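From: laundry-floor list
Subject: Re: [floor] Folding cells at Drelley, what happens to the sort tables

On the list in September, someone from the Ellier plant wrote:

> We have been told the first two folding cells go in at Drelley before
> they come to us. Can anyone there say what it has done to the shifts?
> The handout from Illside says "no change to staffing" and then has a
> page on "redeployment," and people here would like to know which one
> to believe. Also, does it do jeans? Ours are mostly jeans and work
> pants.

I'm on the early shift at Drelley, so I can answer some of this.

The cells are running. They take towels, flat sheets and plain T-shirts. Before they came we had 19 people on the fold tables across both shifts. Now there are 17. The two who left the tables went to intake and are on the same hourly rate, but they lost the late premium, and that was not in the handout. If you are on lates, ask about it before you sign the new sheet. We asked after.

What changed more than the headcount is what is left on the tables. The easy pieces go to the cells, so everything that reaches a person is awkward: fitted sheets, overalls, anything with straps, and jeans. The piece target stayed where it was for the first 8 weeks. It was 885 a shift, set when half of the work was towels, and no one could reach it on denim. Tsang, who make the cells, had nothing to do with the target. That was our own office, and it has since been dropped to a team figure.

On jeans, the answer is no for now. Part of the job is being taught by hand. A person works with hand-held grippers on ordinary clothes laid out on a mat. 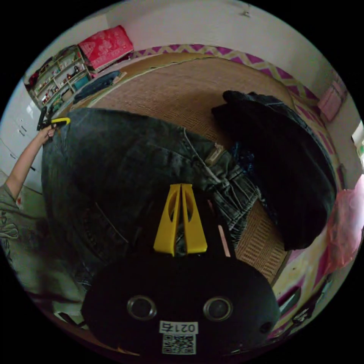
Drelley early shift

The pair there is a fair example of what gives trouble. Worn denim with one leg bunched up does not lie flat the way a towel does, and you have to find the waistband before you can do anything else. With your hands you do it without looking. With two stiff fingers you have to pick the spot and pinch it.

If they ask for people at Ellier to do this kind of work, these are the points I would get in writing:

Whether it is paid at the table rate or the training rate. Here it was the training rate until the union rep raised it.

How long a stretch you do before a break. Holding the tool is harder on the wrist than folding is. We settled on short turns, swapping with the tables.

Whether your speed with the grippers is kept on your record. It should not be. You will be much slower than you are by hand.

I don't have a date for when the cells will take denim. Illside said "next year" at the last briefing and gave no month. I would not plan shifts on it.

One practical thing. The cells stop if there is a pen or a coin left in a shirt pocket, and the restart has to be done by someone signed off on it. We have only one person signed off on lates, and when she is on break the cell waits. Get at least two per shift trained before yours go live.

I can scan the new rate sheet if it would help. It's four pages.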